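Wilen Training Center
Equipment Review Meeting
Minutes, August

Time: 2:00 p.m.
Place: Upstairs meeting room

Present: Operations manager (chair), facilities lead, IT lead, room scheduler, purchasing officer, Hanan Sayegh, Lerkus sales representative (items 3 to 6 only)
Apologies: Evening supervisor
Minutes taken by: Room scheduler

1. Opening and previous minutes

The chair opened the meeting at 2:00 p.m. The minutes of the last meeting were accepted with one change. The note on projector lamps should say that the order was put on hold, not canceled. The purchasing officer will correct the file copy.

2. Matters carried over

Door closer in the lower classroom: done.

Spare markers: delivered and put in the supply closet. Facilities asked that instructors stop taking whole boxes to their desks. The room scheduler will put a line about this in the next staff email.

Wireless coverage at the back of the building: still open. IT is waiting for a quote and will bring it to the next meeting.

3. Mota board-care kit: background

The chair went over why the kit is on the agenda. The center has been offered the Mota kit from Lerkus on trial. It is a single arm with a two-finger gripper and a wrist camera, plus the software that runs it. The arm picks up an ordinary eraser, wipes a whiteboard, and puts the eraser back down. Service and repairs in our area are handled by Mivemitz under contract to Lerkus.

The trial period is 60 days and there is no charge for it. After that the center may return the kit, or keep it on a monthly service plan at $500. The plan covers software updates, replacement finger pads, and call-outs by Mivemitz during business hours. Evening call-outs are extra. The Lerkus representative did not have the evening rate and will send it.

The chair reminded everyone that the purpose of today's item was to hear how the kit has been doing and to decide whether the trial should run its full length. No decision on buying was expected.

4. Report on the trial so far

4.1 Picking up the eraser

Facilities gave the report. The kit works with the erasers we already have. No special holder or adapter was needed, and this was one of the points in the original offer that people had doubted. The erasers in use are the red AUCS.cn ones with the black felt pad. The arm goes in with the fingers open, lines up on the eraser, closes, and lifts. 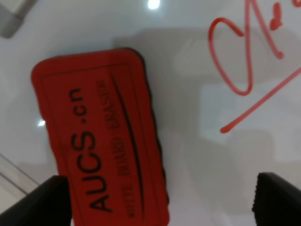
AUCS.cn eraser on the board, with red marker writing to the upper right.

Facilities said pickups are good when the eraser is lying flat with the felt down. If someone leaves it on its side, the arm stops and puts a message on the tablet. It does not try to turn the eraser over. The Lerkus representative confirmed that this is how the current version is meant to work. A later version may handle it, but there is no release month for that and the center should not count on it.

There was a question about glare. The boards are glossy and the ceiling lights show up on them as bright spots. The Lerkus representative said the software is set up to ignore small bright reflections, and that if glare does cause trouble the first thing to try is changing the starting position of the arm. Facilities has not had to do this so far but has written down the steps.

4.2 Finding marks on the board

IT reported on the camera side. Before it starts, the arm looks over the board and makes a list of areas to wipe. Instructors can also choose an area on the tablet by drawing a box around it. IT prefers the second way because it leaves less to go wrong, but agreed that most instructors will want to press one button and leave.

Red marker has been found reliably. Black and blue have been fine too. Green has been missed when the writing was faint, and yellow highlighter-type markers are not supported at all. The room scheduler asked whether this was written down anywhere in the product sheet. It is not. The Lerkus representative agreed to have it added and to send a corrected sheet.

Small marks near the top of a board were discussed. A short scribble or a set of initials just under the top rail is the kind of thing people leave behind. The arm has to see the rail and the corner properly in order to know how far up it can go.

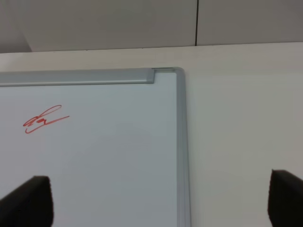

4.3 Edges and frames

The kit keeps a margin of 20 millimeters from the board frame by default, so anything written closer than that is left alone. Facilities thought the margin was too wide for our boards and asked if it could be made smaller. The Lerkus representative said it can be changed in the settings, but only by a Mivemitz technician, and that the technician would want to look at the boards first. Aluminum frames with a raised lip are the main concern, as the eraser can catch on the lip and be pulled partly out of the grip.

The purchasing officer asked whether a technician visit for this would be charged. During the trial it would not. On the monthly plan, one settings visit is included and any others are billed. The officer asked for this in writing.

IT pointed out that the boards in the building do not all have the same frame. The ones in the older rooms are thinner. If the margin is set for one type of board, the kit would need a separate profile for the other. Profiles are allowed in the software and switching between them is done on the tablet. IT will write a one-page note on how to switch.

4.4 Putting the eraser down

Facilities said this was the weaker part of the kit. The arm places the eraser back on the board surface or on a marked spot, depending on the setting. When the spot is close to the frame, there is not much room for the fingers, and one of them may be on the far side of the frame strip while the other is over the board. It still works, but it is slow, and the arm makes several small corrections before it closes or opens.

The advice in the Lerkus guide is to keep the resting spot well in from the edge. Facilities had not seen this page before the trial started. The guide is long and the page on resting spots is near the back.

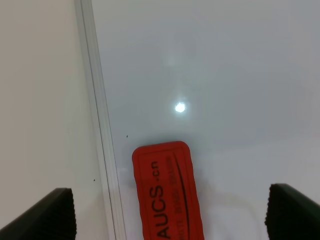

Hanan Sayegh said the slow part would matter more than the wiping itself between back-to-back classes, and asked that the center time the whole job, from pressing the button to the arm being parked, instead of relying on the wiping time given in the product sheet. The chair agreed. Facilities will record full times for the rest of the trial. The Lerkus representative had no objection and asked for a copy of the figures.

4.5 Wear on erasers

The felt pads are wearing evenly as far as facilities can tell. It is too early to say if the kit uses up erasers faster than people do. The purchasing officer noted that erasers are cheap and that this should not weigh much either way. The finger pads are a bigger cost if the center does not take the plan. Facilities was asked to look them over at the end of each week and write down any damage.

5. Safety and use of the room

The arm stops on contact and has a stop button on the base. IT asked for a second stop button near the door. The Lerkus representative said a wireless one is available and will lend the center one for the trial.

The present rule is that the kit is run only when the room is out of use by a class. The room scheduler asked that this stay in place for the whole trial. There was general agreement. Instructors who want to see the kit at work can ask facilities for a time.

The camera was discussed. Images from the wrist camera are kept on the base unit and are not sent out of the building unless someone starts a support request. IT has checked this and is satisfied. The chair asked that a short notice be placed at the room door saying that the kit has a camera. Wording to come from IT.

6. Questions to Lerkus

Can the tablet be locked so that only staff can start a job? Yes, with a PIN. This was not switched on at setup. IT will switch it on.

What happens if the plan is canceled? The kit goes back and the center pays nothing after the current month. Shipping is paid by Lerkus.

How long is the warranty if the kit is bought outright? Two years on the arm. The Lerkus representative was not sure about the gripper and tablet and will check.

Can one kit be moved between rooms? Yes, but the base has to be fixed down and the board scanned again. The facilities lead did not think this was practical in the middle of a teaching day.

The chair thanked the Lerkus representative, who left at 3:10 p.m.

7. Discussion and decision

Facilities was in favor of finishing the trial. IT was also in favor. The purchasing officer was neutral and said the monthly price was hard to support for one room. The room scheduler said the answer depended on the full timings. Hanan Sayegh would like to see a run in one of the older rooms before the trial ends.

Agreed: the trial will run its full length. The kit will be moved once, to an older room, if Mivemitz can do the move at no charge. The subject comes back to this meeting when the timings are in.

8. Actions

Facilities lead: record full job times, check finger pads weekly, move the resting spot farther in from the frame.
IT lead: turn on the tablet PIN, write the note on board profiles, draft the camera notice.
Purchasing officer: get the evening rate, the visit charges, and the warranty terms in writing.
Room scheduler: staff email on markers, find a free slot for the move.
Lerkus: corrected product sheet with marker colors, loan of the wireless stop button.

9. Other business

The facilities lead said the supply closet lock is sticking again. A locksmith has been called.

The meeting closed at 3:35 p.m.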